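Pulix (two-armed folding bench)

Pulix is a tabletop robot I put together in the Haverford shared workshop with Leilani Delacroix, who did most of the wiring while I fussed over the frame (and the playlist). It has two arms, one at each front corner of a white top, with pale panels on three sides. We started in February, and parts have come to $388 so far, not counting the bin!

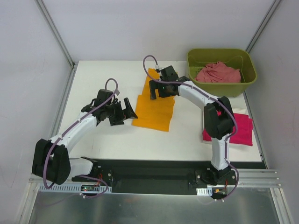
Pulix with an orange cloth between its grippers.

The name was Leilani's idea and I've stopped arguing. Each arm ends in a gripper, and a purple cable runs along it with plenty of slack at the elbow and wrist – my first version was too tight and kept popping its connector. The boards sit low at the front, so I can get a screwdriver in there without taking a panel off.

Fung-ping Huang wrote the folding code, now at version 2. Towels are next, once I've printed softer fingertips.

See also: Jella, Bornell gripper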